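Zalico Desk Markers, Set with Holder: My Review After Several Months

Posted Dec 15, 2024
Rating: 4 of 5

I write many labels. At home I label the jars, the school notebooks and the boxes in the storage room, and at work I mark drawings and paper bags with samples. So a marker is for me a tool of every day, and I am a little strict about it. I bought the Zalico set in April from the online shop Trolatstead and I waited with this review until I had used it enough.

What I wanted

My old markers were from Prumeck. They write well, but they are thick, and the big box they come in takes too much place on the desk. Also they lie flat in it, so each time I must take out two or three before I find the right color. I wanted slim markers which stand upright and show me the cap. The Zalico set promises this, and the price was 7 dollars lower than the next one I compared.

The holder

For me the holder is the best part of the purchase. The markers stand straight in it and they do not lean on each other. I keep it at the right side, where my hand goes without looking. The first days I put it too close to the edge of the mat and I pushed it over with my sleeve, so give it a few centimeters more than you think it needs. It is light when only one or two markers are inside, and then it moves when you pull one out. When it is full, it stays.

Caps and colors

The caps are easy to tell apart, except the white and the light gray under a yellow lamp. I have mixed up these two more than once. In daylight there is no problem. The caps close with a click which you can hear, and I like this very much, as my old ones had no click and two of them dried out in a drawer.

Slim markers with white, gray and blue caps keep well together in one holder. The pink one is the marker I take out most, and the pale mint-green pen is usually lying somewhere on the mat next to it, with the tape not far away.
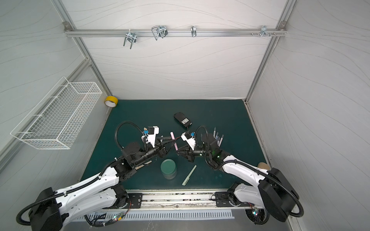
How they write

On normal paper the line is even from the first touch. On masking tape it is also good, if you wait a moment before you put your finger on it. On smooth plastic I was less happy. The blue needed almost a minute to dry, and on a freezer box it came off with a wet cloth. The seller writes "for all surfaces" on the page, and I think this is too much said.

The tip is still firm. I press hard when I write (an old habit from carbon forms) and on the Prumeck markers this made the tip wide after some weeks. With the Zalico I see only a small change on the pink one.

For the labels I use Güneş paper tape, which I cut first and write on after. Together they work well. If you write first and cut after, the ink can come on the scissors.

What I do not like

The color name is printed only on the barrel, in very small letters, and it is rubbed away now on the markers I hold most. Single markers cannot be ordered again, you must buy the full set. I asked the shop about this and the answer was polite, but it was no.

Would I buy it again?

Yes, for paper and tape. For plastic boxes I would look for a different marker – and I keep one old Prumeck in the kitchen for exactly this.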